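**Small-format packaging** is the branch of packaging design concerned with containers that can be closed in one hand. It covers pillboxes, spice tins, lip balm tubes, sample jars, matchboxes and similar goods. The field overlaps with printing, metalworking and plastics molding, and it is usually taught as part of a general packaging course.

## Background

Small containers were long made by the same people who made what went inside them. A pharmacist folded paper packets at the counter, and a candle maker turned wooden cases in the slow months. Separate workshops appeared once tinplate became cheap enough to stamp in quantity. Printed tin soon replaced paper labels for goods that were carried in a pocket, where paper rubbed away quickly.

The Říha workshop is a typical case. It began as a button maker and moved into lidded tins when button orders fell. At its largest it had 47 employees and kept 400 sets of stamping dies, most of them for round boxes. The Solness works, a later competitor, made only tubes and supplied them blank to local printers.

## Shapes

Round and cylindrical containers are the most common. A cylinder is strong for its weight, has no corners to dent, and can be made from a single strip of material with two end pieces. Its main drawback is wasted space in shipping, which is why square tins remained popular for tea and tobacco.

Rectangular boxes pack well but need more steps to form. Folding cartons are the exception, because the flat sheet can be printed, cut and creased before it is filled.

## Closures

Most small containers use one of the following:

- **Slip lid:** a cap that slides over the body and is held by friction.
- **Screw cap:** a threaded cap, used where leaks are a concern.
- **Hinged lid:** common on mint tins and pillboxes.
- **Plug:** a stopper pushed into the opening, often cork or soft plastic.

Slip lids are the cheapest to make and the hardest to get right. A lid that is too tight lifts the whole box with it, and a loose one falls off in a bag. The Jurngate gauge, a stepped metal cone used to check the inside of a lid, came from this problem. It is still found in older shops, though most factories now test a few lids from each batch by machine.

## Printing and labels

A curved surface limits what can be read at once. Designers generally keep the product name within the front third of the body and move ingredients and addresses to the sides. Vertical lettering suits narrow cylinders well, and scripts that can be set from top to bottom need little change to fit. 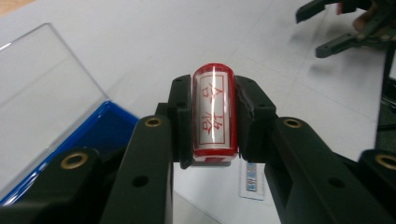 Borders are used with care on wrapped labels. If the label goes on at a slight angle, a printed border makes the error plain, while an open background hides it. The designer Ľubomír Šťastný advised his students to leave 2 millimeters between any border and the edge of the label, and 4 on labels applied by hand.

Color is often limited to one or two inks to keep costs down. Gloss varnish protects the print but adds glare, so matte finishes are preferred for very small type.

## Collecting

Small tins and tubes are widely collected. Prices depend on the condition of the print more than on age, and a missing lid lowers the value sharply. Rust inside the rim is the usual fault. The Pliveo catalog, used by many collectors of pocket tins, sorts entries by closure type and then by height.

## See also

- Folding carton
- Tinplate
- Label printing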